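Work and Automation, Unit 3: Bin picking at Holbridge

Reading for this unit: the Clarkari case, pages handed out in September.

Holbridge sorts small mixed parts for Dreßler. Until the arm came in, 2 people per shift did this by hand, nearly 300 bins a week. The picking has since gone to the arm. Those workers now fill and swap bins, clear jams and log faults.
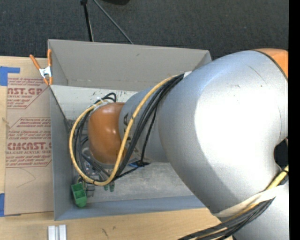
Fig. 2. Robot arm reaching into a gray parts bin.

Bernd Hollmann, the shift lead, reports less wrist pain and more waiting. Pay stayed the same at first - the new job grade was settled later. Pickers used to set their own pace within the hour. Breaks now follow the machine's stops.

Terms to know: task shift, machine pacing, job grade.

For next time, compare Holbridge with the Jindamora reading. Who decided which tasks stayed with people? Bring half a page of notes.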